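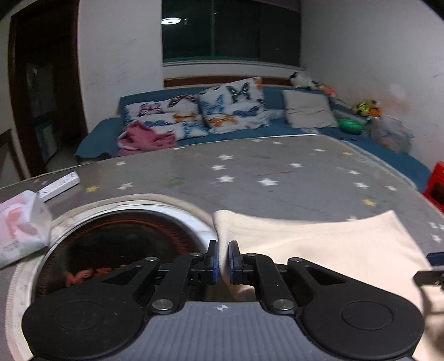 The long bench at Plurden

Magazine > Features > Protest and Public Life

It is ten to six on a Friday evening and the steps of the old prison at Plurden are already full. A woman in a green raincoat is handing out sheets of paper, one to each person, face down. The man beside me turns his over, reads it, and mouths the words a few times under his breath. He wants to get the surname right. When the clock on the customs house strikes, someone at the top of the steps reads out a name, a trade and a year, and then sits down, and the next person stands.

They do this every week. It takes 90 minutes, it has no speeches and no music, and it is the most gripping piece of politics I have come across in years.

The names belong to people held in Plurden during the emergency, when the Rutard government locked up printers, dockers, teachers, a good many students and at least one piano tuner. Records were kept, and kept well. After the government fell they went into a basement on Skakis Street, where they have stayed ever since under a rule that closes them to everyone except close family, who must apply in writing and prove the connection. If your uncle had no children, or your grandmother changed her name when she fled, you are out of luck.

The people on the steps want the rule scrapped. In the meantime they have built their own list, out of letters, parish books, union cards and what old neighbours can remember. It holds some 2000 names so far.

"I had one line about my father," says Vasco Quintela, who has been coming since the first summer. "One line, from my aunt, and she had the year wrong. Then a man I'd never met stood up here and read it out, and he had the year right. He'd shared a cell with him."

Quintela is 3 months short of retirement from the tram depot and talks at a tremendous pace, mostly about other people. He knows who on the list could sing, who owed money to whom, and who got a loaf of bread through the laundry window with a message baked into it. I ask how he carries it all in his head. He says he spends a lot of time waiting for trams to be mended!

The idea came from Coelho, a weekly paper run from two rooms above a bicycle shop. In July of the first year it printed a page with nothing on it but names, and asked readers to bring it to the prison and read it aloud. The editors expected a dozen people. They ran out of pages, and readers stood on the steps sharing them, tearing them along the columns -- you can still see one of those strips, taped to the wall of the newsroom and gone the colour of tea.

What struck me, week after week, was how well the thing works as an argument. The official case for closing the files is privacy, and it is a fair case. Some of those papers hold confessions forced out of frightened people, and some hold the names of informers whose children still live three streets away. The readers know this better than anyone. On the Friday I first went, an elderly man got up and read the name of the neighbour who had reported him. He gave the trade and the year, as with all the others, and went back to his place. Nobody clapped. A girl next to him moved her bag so he could sit.

The regional assembly will debate a bill this winter that would open the files after a short notice period, during which relatives could ask for certain pages to be held back. It is a decent bill. It has been watered down twice and is still better than anything offered before, and the members who drafted it have at least sat on the steps and listened. Others haven't. One told me the readings were "a matter of taste" and that the prison ought to be a hotel by now, with a plaque.

There was a hotel plan once, with a pool where the exercise yard is. It needed the approval of the street, and the street said no by a margin of 100 votes. I have seen the drawings. The pool was shaped like a kidney.

On my last evening the rain came in sideways off the harbour and I thought they might call it off. Instead the whole crowd shuffled up under the arch, shoulder to shoulder, with the smaller children passed to the front where it was dry. The sheets went round. Mine said Amadeu, bookbinder, and a year -- the surname had never been found. I stood up when my turn came and read it, much too quietly, and Quintela called from the back for me to do it again.

So I did it again, and he gave me a nod, and a schoolteacher in wet shoes got up to read hers.

Oct 20, 2019

Contact the magazine | Copyright and permissions | Back to top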